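## 4. What the gardeners wrote when nothing was growing

I came to this part of the study expecting to skim it. The summer pages of the Fornholm garden diaries are full of beans and blackfly and rows with neighbours over hedges, and I had assumed the cold months would be a line here and there about the weather. They are the best thing in the collection! Of the 167 entries I read closely, the ones I went back to again and again were the dark ones, when the writer is standing at a back door with a mug in hand, looking at mud.

A quick reminder of what we have (the full list is in Section 2). Eight gardeners kept diaries over five winters, all of them on the wet side of the valley between Fornholm and Brutden. They were given a plain notebook and told to write whatever they liked, as often as they liked. Some wrote a page every evening. One wrote mostly about her compost, and very well too.

### 4.1 Mud, and words for mud

I started by looking at how the diarists describe bare ground. My hunch was that people would fall back on sleep - the garden sleeping, the bed tucked up, the soil having a rest - and they do use it, mostly early on in a diary, when I think they feel somebody is reading over their shoulder. After a few weeks it thins out and the writing gets odder. One bed is "like the inside of a boot". Another has "gone to gravy again". A third diarist calls the clay by a name I can't print in a journal, then crosses it out and writes "the usual".

What strikes me is how much of this is about touch. In the summer pages the diarists look at things. In winter they kneel in them, scrape them off a spade, find them later in the car. Ķēniņš noticed the same shift when he read the Huner set for his own work on allotment letters, and we compared notes over a couple of long afternoons. He puts it down to daylight (people garden at dusk and can't see much). I think boredom has a lot to do with it as well, and I mean that kindly. A bored writer will look at a lump of clay for a long time.

### 4.2 Birds as company

Robins turn up everywhere, as you'd guess. I had meant to leave them out, having read quite enough about robins, but the way they're written changes over the course of a winter and I couldn't ignore it. Early on the robin is a decoration. By the end of December it has usually become a sort of colleague. It is told off, thanked, and asked for its opinion on the leeks. In the Brutden diary it is "himself" from one page to the next with no introduction whatsoever, so that I had to read backwards to be sure we were still talking about a bird.

Wrens get quite different treatment. They are heard and missed, and the sentences about them are short and tend to stop before the end of the line. Kaja Vanags, who transcribed the notebooks, kept every line break exactly as it was on the page, and I'm so glad she did. On a typed-up, tidied page you would never spot it.

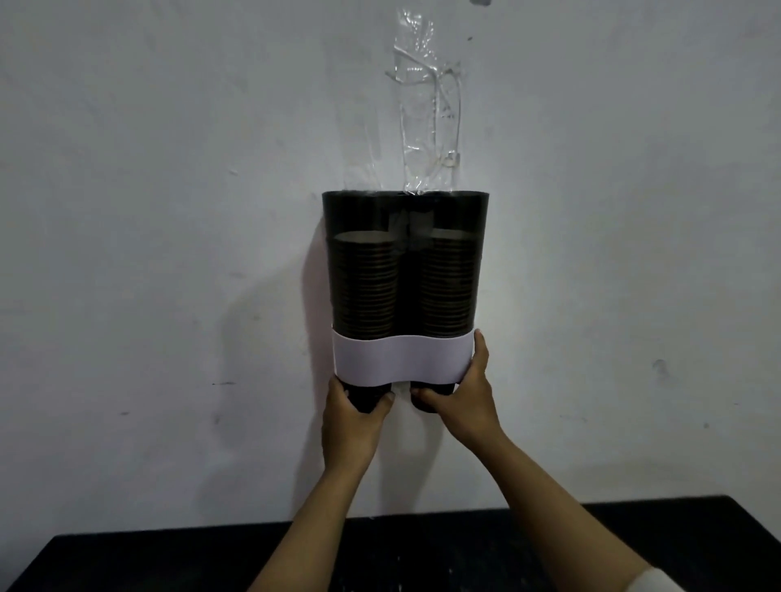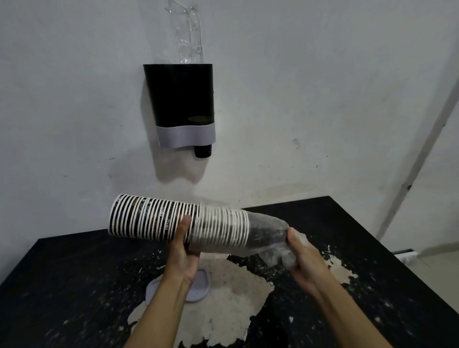 *Figure 2. Paper cups and a wall-mounted cup dispenser, in both pictures.*

### 4.3 The seed list as a poem

Then there are the lists. I counted 27 of them in the winter pages, nearly all written after dark with a catalogue open on the table, and at first I filed them under "practical" and moved on. That was a mistake. Read a few aloud and you start to hear what the writer is up to. Names are put next to each other for the sound. Things are listed that the same person says elsewhere will not grow on that slope, ever, in any year. One diarist orders sweet peas on the page every winter and, as far as the diary tells us, never sows a single one.

I've called these wishing lists. They're a close cousin of the spring odes that Jang discusses in the earlier essay on village verse, where the poet names the flowers one after another as if taking a register. The difference is in the tense. The odes are in the present and everything is already out. Our gardeners write in a kind of hopeful future (by the gate, if there's room, if the slugs let me) and the "if" does a great deal of the work. I found it more moving than most of the odes, though I'll admit I'm not much of a one for odes.

A few of the lists have prices beside them and then a total, and then the total is crossed out and some of the flowers go with it. The foxgloves nearly always stay.

### 4.4 A muddle I haven't sorted out

One thing doesn't fit. If winter writing were all touch and wishing, then a thaw ought to show up as a change of mood, and it mostly doesn't. The snowdrops come through and get half a line. The first mild day in the Huner notebook is spent on a leaking water butt. I tried splitting the entries by garden, and again by how long each person had been keeping a diary, and neither made it any clearer. It may be that people with something to do outside simply stop writing and go and do it, in which case the gaps are the happy part and I have no way of reading them. Section 5 has a go at the gaps using the weather notes in the margins.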